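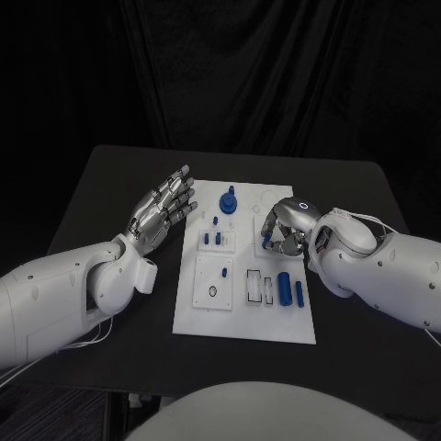
Derkatik compares two hands on peg board task

Derkatik has finished a comparison of two five-fingered robot hands on its assembly board, a bench task the Shakya lab uses to rate grippers before they go onto a production arm. The hands, a Jerix and an older Mukus, were run on the same two-armed robot with the same controller.

The board is white and carries blue plastic parts, among them upright pegs, a thick cylinder, a slender rod and a gear-like piece, along with white fixture plates. For the peg step, the right hand pinches a small blue peg between thumb and fingertips, points it down and brings it over a raised square plate. The left arm holds its hand open at the far side of the board, clear of the parts.

Each hand was given 274 attempts over April. An attempt was scored as a failure if the peg was dropped, if it jammed, or if insertion took longer than 70 seconds. Wrist force was limited in software and the limit was left unchanged between hands. Fingertip pads were replaced after every 100 attempts.

According to the lab, the Jerix hand dropped fewer pegs, while the Mukus hand was faster on the thick cylinder. Most of the remaining failures with both hands came from the peg tilting in the pinch during the last 3 millimetres of travel. Changing the approach speed made little difference. Lowering finger stiffness helped the Jerix hand and made the Mukus hand worse.

Cable routing was also noted. On the right arm the bundle runs along the top near the wrist, and the lab wants more slack there before it tests steeper wrist angles.

The next round will keep the board and the arms and change the controller. Derkatik plans to release the scoring sheet and the fixture drawings once that round is done.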